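Anyone who has joined an editors' mailing list in the past few years will know the argument about style sheets for made-up worlds. One side says the fiction editor must keep a complete record of everything the author has invented: every coin, river, oath and hat. The other side says a good copyeditor carries it in the head. I have been hearing the first side win for long enough to want to put a word in for doubt.

My doubts began with a fantasy manuscript called *Busum*, the first of 3 planned books, which came to me with a world bible already attached. The bible ran to 247 pages. The novel itself ran to 346. I was asked to check one against the other and to quote for the work as a standard copyedit.

## What the bible was for

I read all of it. It had the tax system of a port called Grendura, with rates. It had a family tree for the house of Doucette going back further than the plot had any use for. It had a calendar in which the year began in September for reasons set out over several paragraphs, none of which a reader would ever meet.

What it did not have was the colour of the heroine's eyes, which changed twice. Nor did it say how long it took to ride from Grendura to the mountains, and that journey took two days going and nine coming back. The author had spent years on the bible and the mistakes were all in the places she hadn't thought to write down.

I don't blame her. Writing about a world is pleasant work and can be done on a bad day. Writing a scene can't. I do wonder about the courses and handbooks that keep telling new writers to fill in one more questionnaire before chapter one.

## The case for the other side

Mererid Probert, who has edited far more fantasy than I have, thinks I'm being unfair. Her view is that the bible is the author's business and the style sheet is ours, and that I had muddled the two. "You were given a novelist's notebook and you treated it as a reference book," she told me. "Of course it let you down."

She has a point. A style sheet built from the text, as you read the text, is a different thing from a document written beforehand. Hers are short. She caps them at 60 entries for place and custom, and if something turns up only once it doesn't go in. I tried this on my next job and missed a minor priest whose name was spelt two ways, so I'm not wholly sold, but I did finish on time.

Nathalie Morin goes further and won't open a bible at all until the first pass is done. She says that if she knows what a word is supposed to mean she stops noticing that the page never explains it. I find this the strongest argument of the lot. An editor is the last person who gets to be ignorant on the reader's behalf, and we are being asked to give that up, usually for no extra fee.

## Software to the rescue

Then there are the tools. Zamico is the one I keep being urged to try. It reads a manuscript, pulls out the names and offers you a tidy list. I tried it on *Busum*. It found Doucette the house and Doucette the dog and decided they were the same person. It listed "Mercy" as a town. It said nothing at all about the nine-day ride, and I can't see why it would, as the trouble there is in what two chapters imply and neither of them says.
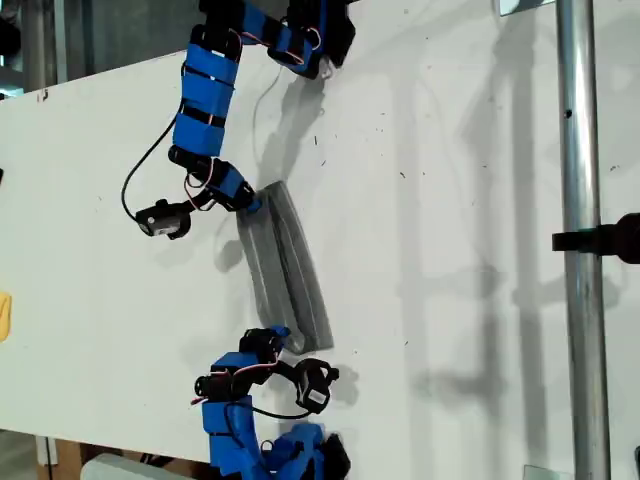
## What I'd ask for instead

I would like publishers to stop sending bibles as though they made the job smaller. If a bible comes, reading it is work, and it should be on the quote as a separate line. I'd like authors to be told early on that a one-page timeline and a rough map with distances will save them more grief than any history of the salt trade.

And I'd like our own training to be a bit less dazzled. The sessions I've sat through on invented worlds have mostly been given by people who love them, and they are good company, but they tend to show the triumphs. I would pay to sit in on a dull afternoon about a book where the bible and the text disagreed and somebody had to decide which one was right. On *Busum* we went with the text in nearly every case. The author then went home and corrected the bible, and I'm told it is now longer.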